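Wulel open day demo set: README

Hi! If you came by the Maldonado shop in August and drove the arm for a few minutes, your run is probably in here. If you didn't, welcome anyway. I'm Apolinar Palacios, I put the demo together, and I'm the one to bother if a file won't open.

What you're getting

The set has 894 runs from the simulated station we had going during the open day. Visitors sat down at a laptop, picked up the controller, and steered a virtual arm around a virtual workshop. I'd set the recorder to stop at 1,000 and we didn't get there, mostly thanks to a long lunch and one very determined kid who wouldn't give up the seat (he got pretty good!).

Of those, 281 are reach-only runs. There's nothing to pick up in them. You move the gripper down toward the table, hold it, and let go of the stick. I started everybody on these, and I'm glad I did, as most people push the stick the wrong way the first time and it's nicer to find that out with nothing to knock over. The rest are block runs, where a small block gets dropped onto the table at a random spot and you try to grab it.

The room

I built the room in Storau over a few evenings, and I got a bit carried away with the furniture. None of it matters to the task. You can't touch the tool chest or the cart, and the arm never goes anywhere near the pegboard. But people liked looking around while they waited for their turn, and a lot of them asked about the hammer, so it stays. 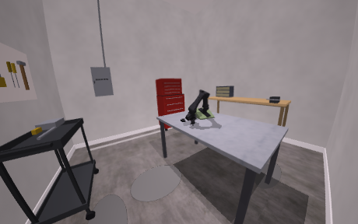
Reach-only run, gripper low over the near-left part of the table.

The arm sits on a flat green base plate, and all the positions in the files are measured from the middle of that plate. Please read that sentence twice. I had the origin at the table corner in my first draft and Fallow (that's our viewer) still has an old menu item that says "table corner." Ignore it, I'll get rid of it.

What's in each folder

One folder per run. Inside you'll find the rendered video, a joints file with one row per video frame, a gripper file, and a little notes file. The notes are whatever I typed while somebody was driving, so they range from "good, slow" to "phone rang." Don't train on the notes.

Folder names are just a number and the word reach or block. No visitor names anywhere. We had a sign-in sheet at the door for the raffle, and it never went near the recorder.

Stuff that's wrong with it

The controller had some drift in the first hour. If the arm creeps left with nobody touching anything, that's why. I swapped controllers before noon and it got a lot better.

7 runs have a joints file that's shorter than the video. I left them in and marked them "short" in the notes. Skip them if your loader is picky.

Lighting is the same in every run. I meant to shuffle it and forgot, so don't expect a model trained on this to cope with a sunny window. The shadows on the floor are also a little odd in places. I know! They're on my list, pretty far down.

Block runs don't have a success label yet. I started going through them by hand and I'm slower at it than I thought I'd be. If you want to help, watch a batch in Fallow and send me a plain text list with the folder number and yes or no.

Using it

Go ahead and use it for class, for a hobby project, or for your own open day. If you put it in a paper or a talk, please call it the Wulel open day set so folks can find this page. If you change the files and pass them on, say what you changed.

Next time I'd like two seats, a chair that doesn't roll, and a drawer you can really open. Send ideas my way.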